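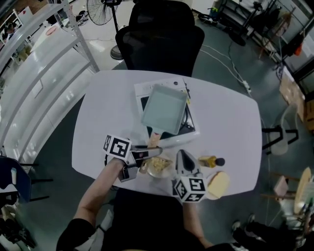 January 1, 2020

Our equipment budget for the new year went in this week, and I got to sit with the Stellatis people while they argued over it, which was a lot more fun than it sounds (I like spreadsheets, sue me). The short version is that more money is going to hand-held grippers and less to pretty much everything else. The kitchen work is a big part of why. If you want somebody at a table with a gripper in each hand, a pan on the induction cooktop and a little scrambled egg on a plate, you don't need a fancy kitchen. You need a table, a cooktop you can carry under one arm, and grippers that don't quit on you halfway through the morning. The tables we already own. The grippers are where the bill gets interesting!

So, numbers. The plan sets aside $2000 for each new pair, and that covers the grippers, the marker cubes and a first set of spare jaws. There were two quotes on the table. Sellow came in with the lower price but wanted the whole order placed up front. Fang was higher, and they'll ship in small lots and swap a broken jaw without making you send back the whole unit. I went in rooting for Sellow, to be fair, and I came out thinking Fang is the better deal for a place our size. The final pick hasn't been made yet. Both quotes are good through the end of the month, so expect a decision before then.

The part I enjoyed most was the fight over the small stuff. Every line under $400 got lumped together last year under "supplies," and by August that line was toast. It had extension cords in it, and plates, and cooking oil, and eggs. This time groceries get a line of their own. Yes, there is now an egg budget, and yes, I asked whether it could be bigger.

Cables are on the list too. The plan pays for floor covers and a couple of ceiling drops over the main work area, so the cords that run to people and tables can come up off the concrete. One of the folks who does the setups asked for this three times last year, and I'm glad to see it finally has a dollar amount next to it. The installer can't come until the building signs off on drilling, so that one will take a while.

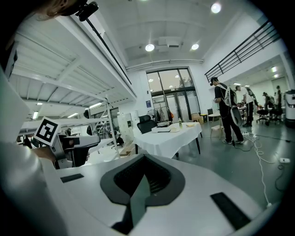
The main work area at Stellatis, with the cooking table in the middle and power strips and cables on the floor at right.

What didn't make it in? A second cooktop, for one. The thinking is that one portable unit can move between tables and the wait isn't that bad. I'm not sold on that, and I said so. If two people are set up to cook on the same morning, one of them is going to be standing around, and an idle hour costs a good deal more than a cooktop does. It's on the wish list now, along with better stools and a rolling cabinet for spare parts.

Also cut was the big storage order from Brurico. It came to $1888 with delivery, and the shelves would have been nice, but there's still some room on the ones we have if people would please label their boxes (you know who you are). Brurico says it will hold the price for a while, so it could come back if the gripper order lands under budget.

Next up is the training line, which is still blank. New grippers mean new people learning to use them, and that takes paid hours that have to come from somewhere. I'd guess it gets filled in once the vendor is picked, and I'll post the number when I have it. If you've got something to say about any of this, the comment sheet is open until the vendor vote, and they do read it. My note about the cooktop is already in there.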